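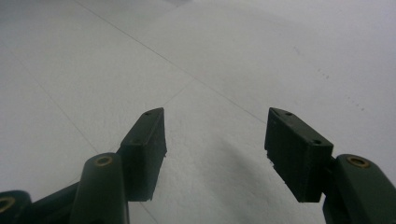 Highlighter

A highlighter is a writing instrument that lays a band of bright, see-through ink over printed or handwritten text in order to draw the reader's attention to it. It is used in schools, offices, libraries and homes. Most highlighters are a form of felt-tipped pen, although solid, pencil and gel forms are also sold.

Contents
1 History
2 Construction
3 Ink and colour
4 Use in study
5 Use in offices and archives
6 Storage and disposal
7 See also

History

Readers have marked passages in books for many centuries, usually by underlining, by writing in the margin, or by drawing a small pointing hand beside the line. Coloured pencils and washes of thin ink were also used, but both had drawbacks. Pencil wore away with handling, and washes tended to wrinkle the paper.

Pens with fibre tips came into wide use in the 1960s, and the highlighter followed in the same period. The first models were sold in yellow and pink. Brighter fluorescent inks became common in the following decade, and the range of colours grew to include green, orange, blue and purple.

Among later makers, the firm of Rindix sold a short, flat-bodied pen intended for office drawers, while Jaker supplied schools with a round-bodied pen packed in boxes of mixed colours. The two products used different tips and their refills could not be exchanged.

Construction

A typical highlighter has a plastic barrel, a fibre reservoir that holds the ink, a tip, and a cap. The tip is most often cut at a slant. Held one way it gives a broad stroke that covers a full line of print, and turned on its edge it gives a thin stroke suitable for underlining. Some pens carry 2 tips, one at each end.

The cap prevents the ink from drying out. Caps are commonly made in the colour of the ink so that pens can be told apart when closed. Retractable highlighters, which have no cap, close the tip behind a small seal inside the barrel.

Ink and colour
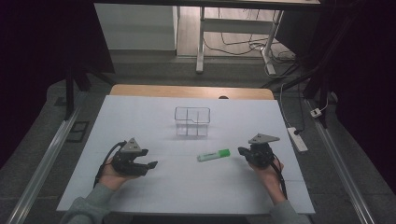

A green highlighter and a clear plastic box with compartments on a white tabletop.

The ink must be strong enough to be seen and clear enough to leave the words beneath it legible. Many inks are water-based and contain fluorescent dyes, which absorb ultraviolet and visible light and give part of it back at longer wavelengths. Yellow has long been the most common colour. It stands out on white paper while making little difference to the darkness of black print, and it often leaves only a faint mark on photocopies. Green and orange are also widely used. Darker colours, such as blue and purple, may show as grey bands when copied.

Fluorescent dyes fade in strong light. Smudging may occur when the pen is drawn over fresh ink, particularly ink from fountain pens and inkjet printers.

Use in study

Students use highlighters to mark definitions, dates and main points for revision. Some follow a colour code, with one colour for key terms and another for supporting detail.

The value of the practice is disputed. In a survey of 468 college students, Young-sook Cha found that those who marked only a few lines on each page recalled the material better than those who marked whole paragraphs. Gil-soo So repeated the survey with 908 school pupils and reported a weaker effect, which was limited to the older age groups. Both writers advised that a passage should be read once in full before any part of it is marked.

Use in offices and archives

In offices, highlighters are used to check figures, to show where a signature is required, and to mark changes between drafts. Word processing programs offer a similar function for text on a screen, generally in a wider range of colours.

Libraries and archives normally forbid their use on items in their care. The ink soaks into paper fibres and cannot be fully removed without risk of damage. Readers are usually asked to work in pencil or from a copy. A review of the lending stock at the Ninska library recorded 860 volumes with highlighting, most of them textbooks, and the library later replaced those most heavily marked.

Storage and disposal

Highlighters should be kept closed and away from direct heat. Many makers recommend laying pens flat so that the ink remains evenly spread through the reservoir. Empty pens are difficult to recycle with household waste, as the barrel and the fibre parts are made of different materials. Collection schemes for used pens exist in a number of countries, and some models may be refilled.

See also

Annotation
Felt-tip pen
Marginalia
Underlining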